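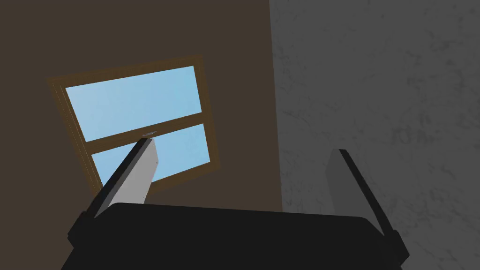 Budget for the Simulator First

Most small shops that ask me about a robot arm start with the price of the arm. I think they should start with the gripper and the hours.

A window latch is a small part, and two flat fingers have to reach it over a rail with a wall close by. Working out that approach in simulation costs staff time. Working it out on a real sash costs staff time plus glass.

Hala Filali at Rorthorpe set aside $3,742 for simulation work before she asked for a single quote on hardware. Her board thought it was high. I think it was low. She had $429 left for spare fingers, and I would have doubled that.

Vendors will tell you the software is included. Ask who is going to model your windows. If the answer is you, put a name and a number of hours in the budget, and do it before May, when the quotes expire.

Related
Leasing or buying: the Dullo numbers
What Delwyn Tomoana got wrong about service contracts
Spare parts under $800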